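Writing the rule before the robot moves
Ristari's bench handling guide, and what its two years of use have changed

Posted July 1, 2018

The first edition of the Ristari bench handling guide was 100 pages long and was read mostly by the people who wrote it. The current edition is shorter, has numbered clauses, and is in use at the Olldale laboratory, where small arms fitted with two-finger grippers pick up, move and rack glass test tubes. The guide's lead author agreed to go through it clause by clause, on the condition that the interview stay on the text and leave the authors out of it.

The guide applies to light arms working on a bench with glassware and small containers. It doesn't cover guarding, electrical safety or emergency stops. "Those are dealt with in the machinery standards and we had no business rewriting them," the author said. "We start at the point where the cell is already safe for people and ask what counts as acceptable handling of the object."

Clause 4 is the longest and deals with the grip. It requires the operator to record, for each class of object, where along its length the fingers may close, at what force, and in what orientation the object may be carried. Tubes are treated as a class of their own. An open tube must be carried with the mouth higher than the closed end unless it has been logged as empty, and the log entry has to be made before the move starts.

"People argue with that one," the author said. "They say the tube is plainly empty. Fine, then log it. It takes one keystroke. What we won't accept is an operator deciding in the middle of a run that the rule doesn't apply to this tube."

Clear glass takes up four subclauses. A transparent wall passes whatever colour lies behind it, and the guide warns against using colour alone to confirm that a tube is present, or that it has anything in it. Where a wrist camera is the only sensor, the written procedure must name a second check, usually finger position after closing.

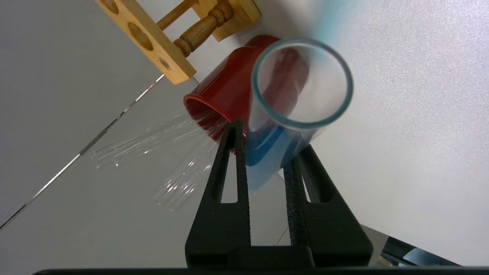
Clutter and the order of work

The early drafts assumed a tidy bench. Objects stood upright, well apart, in known places. According to the author, this was the assumption that lasted the shortest time at Olldale.

"A cup on its side is an ordinary condition. A tube lying flat next to it is an ordinary condition. If your procedure treats either one as a fault, the arm stops all day and the staff start overriding it. Then you've got a procedure on paper and a different one on the bench."

Clause 6 now separates what it calls disorder from what it calls obstruction. Disorder means that objects are lying in unplanned positions but can each be approached without contact with another. Obstruction means that at least one can't. In the first case the arm may proceed at reduced speed. In the second it must clear the obstructing object first, and if no approach to that object has been approved, it must stop and call a person.

The reduced speed is given as a fraction of the speed at which the cell was accepted. The author was asked why there is no fixed figure. "Arms differ, fingers differ. A number that's cautious for one is reckless for another. We had a fixed value in the draft and took it out in February, after the second round of comments."

Racks

Racks are handled in clause 7. The guide permits wooden ones, which surprised some reviewers, provided that the hole diameter has been measured on the rack in use and not taken from a catalogue. Wood moves with humidity. The clause asks for a fresh measurement whenever a rack is replaced or has been washed.

An arm placing a tube must approach along the axis of the hole, release only after the lower end is supported, and open the fingers wide enough to leave without touching the tube or its neighbours. The required opening is checked at acceptance with the rack fully loaded. A partly loaded rack is no substitute, as the neighbouring positions are the ones that get knocked.

Finger pads have their own inspection interval. Olldale uses pads with a raised texture, and the guide sets inspection at every 700 closures or at the start of each working day, whichever comes first. Scuffing is noted in the log. Loss of texture anywhere in the contact area means replacement.

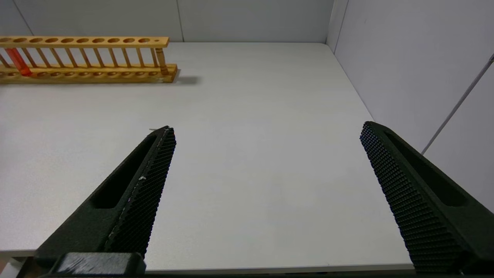
Asfaw, commenting on the draft, objected to the interval and wrote that it should follow the material being gripped, given that a pad closing on smooth glass wears differently from one closing on moulded plastic. The comment went on to say that a single figure would be followed to the letter by careful sites and ignored by the rest, and asked for a table by material instead.

The author accepts part of this. "The table is the right answer and we don't have the data for it. What we have is one site's log. It runs to 957 entries and nearly all of them are glass. I'm not going to print a table with one column filled in."

The compromise is a note under clause 7 allowing a site to set its own interval if it can show its inspection records. Cestinon, which makes up procedures for several smaller laboratories, has already asked for a template, and one will be added as an annex.

Contents and loose material

The last section of the interview dealt with clause 9, on tubes that hold something. Most published practice has liquids in mind. The guide gives equal space to dry material: flakes, fragments, powders, plant matter. Dry contents shift when the tube tilts and may lodge near the mouth, where they can fall during transfer. 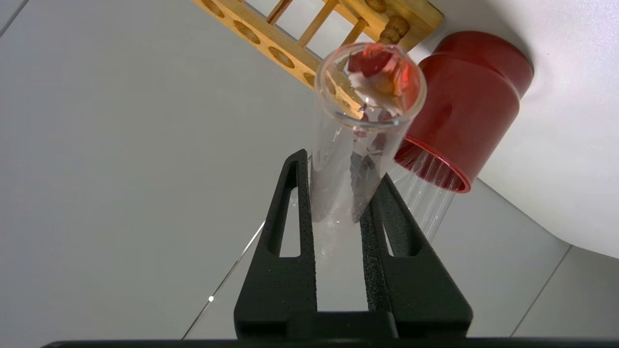
The limit on tilt is therefore set by contents and not by the tube. For liquids it depends on the fill level. For dry material the operator has to run a trial with the same material over a tray, find the angle at which pieces begin to move, and set the working limit below it. The trial is repeated when the batch changes.

"It's slow," the author said. "I won't pretend it isn't. But the trial gives you a piece of paper that says who tilted what, and how far, and that paper is the thing missing from nearly every procedure we were sent."

Clause 9 also sets out what happens after a spill. The arm holds its position, the contents of the tube are logged as unknown, and the tube isn't returned to the rack under automatic control. A person removes it. The author would like a later edition to allow automatic recovery for dry, harmless material, and said the wording had been attempted twice. Both versions depended on the system knowing what had been spilled and where all of it had gone.

Comments on the current edition are open to any site running a bench arm, member or not. They should cite the clause number and attach the relevant log pages. Comments without log pages will be read but won't be answered individually.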